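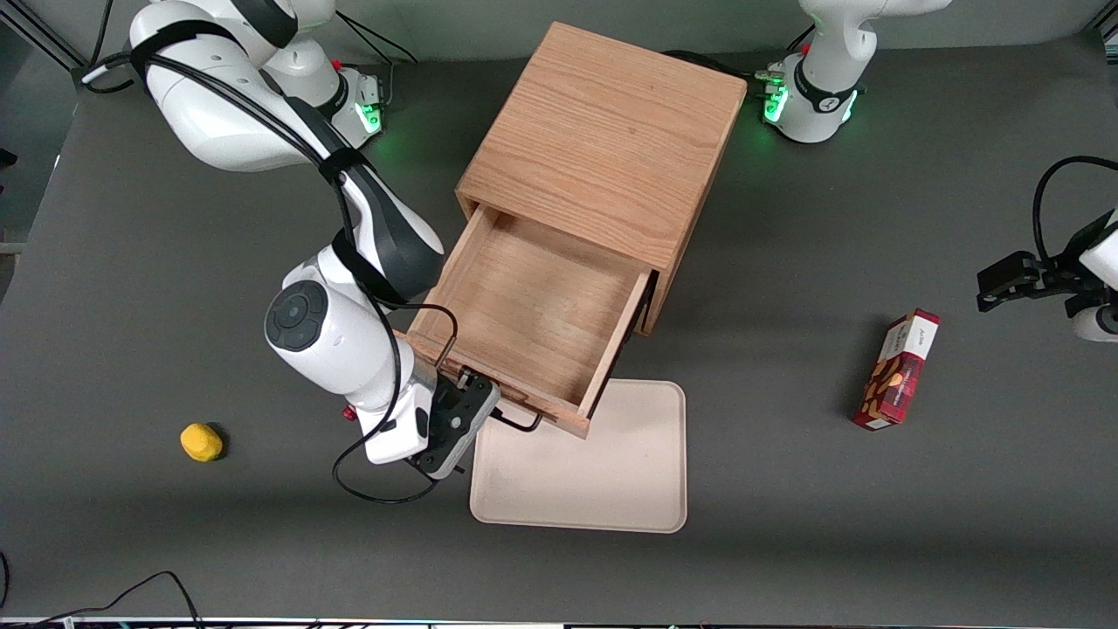 A robot arm and a wooden cabinet.

Hiring rules are only as good as the list they produce. The Madigan district council has 1000 applications for its public works posts, and the ruling group wants party branches to "verify residence" before names go to the exam board. The council calls this a routine step. It adds a stage that the public service code does not mention, and it leaves no written record of who was removed or why.

Residence can be checked against the voter roll in some 2 hours per ward. Badia did it that way in October, with 3 clerks and a published list - the branches had no part in it.
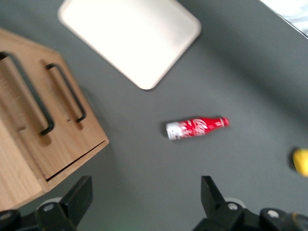
Cleltamia Residents' Forum wrote back that branch officers know their streets better than any clerk does, and that the roll is 6 years old.

The roll should then be updated. An old register is a reason to fix the register, and applicants struck from it can at least appeal.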